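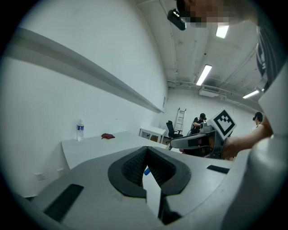
## Floor items and tabletop order in a shared workroom

**Yurani Salazar** — posted December 28, 2020

The Dercombe building has 125 registered users, and I am responsible for the written room rules. One of our workrooms is furnished with a large white table, a white cabinet with an open shelf, and a few chairs. The floor has a brown wood look. I would appreciate advice on the following matters before the rules are reissued.

The fire extinguisher is lying on its side on the floor to the right of the table. The power strip also lies on the floor, near the wall, with its cords running out from it. Shoes are left wherever their owners took them off. Our present rules date from September and say only that "the room shall be kept tidy," which users interpret generously.

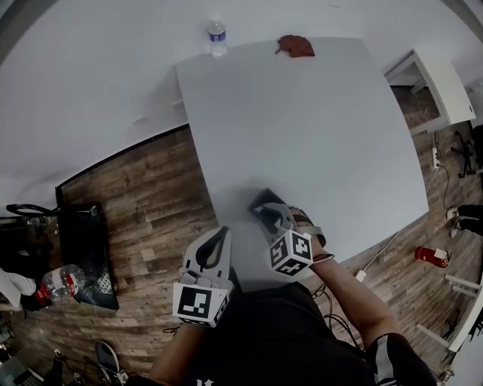
*The table and surrounding floor, with the extinguisher at right and the trash bin at left.*

I should also like to know whether drinking water ought to be allowed on the table. A water bottle usually stands near the far corner, and small articles are handled on the same surface.

---

**Quispe**

The extinguisher should be dealt with first. It should be upright, on a wall bracket or a floor stand, in a place that can be reached without moving furniture. Please ask your building office to choose the position and to have the unit inspected before it is mounted — one that has been lying down may have been knocked or rolled.

For the power strip, we fixed ours to the wall above the baseboard and gathered the cords in a fabric sleeve. The work took 2 hours. Whatever you choose, no cord should cross the route between the table and the door.

As to the table, our rule permits capped bottles only, kept at the far end. 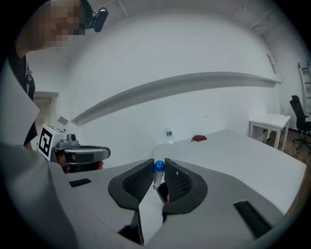
Small bottles and boxes that belong to the work are kept in a shallow tray when they are not in use, and the tray goes back to the shelf at the end of each session. Cloths and other soft items are to be put away with it. We found that a tray labeled with its contents was returned far more often than one without a label.

---

**Nono**

Put up a sign. We have 2 and they work.

---

**Jura**

I agree with the previous reply concerning the extinguisher, though I would not rely on signs alone.

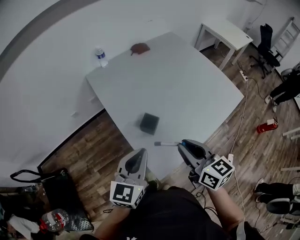 Chairs and step ladders deserve a line of their own in the rules. A ladder leaning against a wall can slide, and it is better hung from a hook or laid flat in a closet. An office chair on wheels should be pushed in under a table at closing time. For shoes, a low rack by the door is sufficient; ours serves a membership of 100 and is seldom full.

I would keep the revised rules to a single page and post it at the height of the light switch.

---

**Yurani Salazar**

Thank you. The building office has been contacted regarding a bracket. May I ask Quispe whether the fabric sleeve can be opened along its length, or whether the plugs must be fed through from one end?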